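**Pale carrots - is "colour booster" feed worth the money?**

**Dayana Yupanqui**

I grew a row of Prandalon carrots last year, from a Negussie packet with a bright orange root on the front. I lifted them at 13 weeks and they were the colour of weak custard. They tasted all right, if a bit watery. A few had some orange down one side and that was it.

I went back to Turnier, where I bought the seed, and the man on the till told me my soil was "tired" and that I needed Rukska, a liquid feed that's meant to bring out the colour. It's £18 a bottle. The label says "for richer, deeper roots", which could mean anything. I asked him what was in it and he read the front of the bottle out to me.

I'm on heavyish soil, not too stony, and the row gets sun until mid afternoon. I sowed in late spring and thinned once, badly. Before I hand over £18, has anyone used it and seen a difference, ideally next to a row that didn't get any? I've had plenty of "my neighbour swears by it" already.

**mudlark_annie**

Used Rukska two years running and my carrots were gorgeous!! Really deep colour. I did change variety the same year and we had that lovely long summer, but I'm sure it helped. You can't put a price on good veg. I'd get the big bottle as it works out cheaper.

**plot451**

With respect to the post above, a new variety, a good summer and a new feed all in the same year tells you very little about the feed.

I'd look at the dull things first. The packet I had for Prandalon said 100 days to full size, and you lifted at 13 weeks, so you were over a week short even by the packet's own count. Mine have always been slower than the packet anyway. Young carrots are often paler, and the colour builds up as they fill out. Watery taste fits with that too. If you thinned badly they'll have been crowded as well, and crowded carrots take their time.

Then temperature. Carrots colour up best when it's mild. A very hot spell or a cold one can leave them pale, and so can keeping the ground sodden. None of that comes in a bottle. I'd be wary of a lot of extra nitrogen in any case - you get a fine head of leaf and not much underneath.

I'm not saying Rukska is useless. I haven't used it. But if the bottle won't tell you what's in it and the shop can't either, I'd keep my £18. Sow the same seed again, thin properly, leave half the row an extra month and pull a few every week to compare. If they're still like custard at the end, the seed may be wrong, and I'd write to Negussie with a photo. Packets do get mixed up.

One last thing on carrot colour, and then I'll stop. I don't trust the picture on a packet, because it's there to sell the packet, and we've all got a fixed idea of orange in our heads that real roots don't always match. Oddly, the toy people are sometimes nearer the mark. There's a play carrot in the photo below that's pale yellow and peach, going to orange near the lower edge, and a bit lumpy with it, which sounds a lot like your row. The aubergine with it is glossy violet with a bright green cap, and I've never managed to grow one that shiny either.

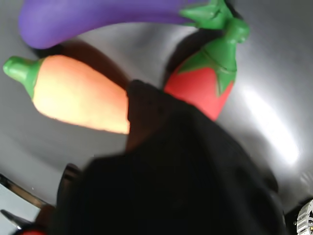
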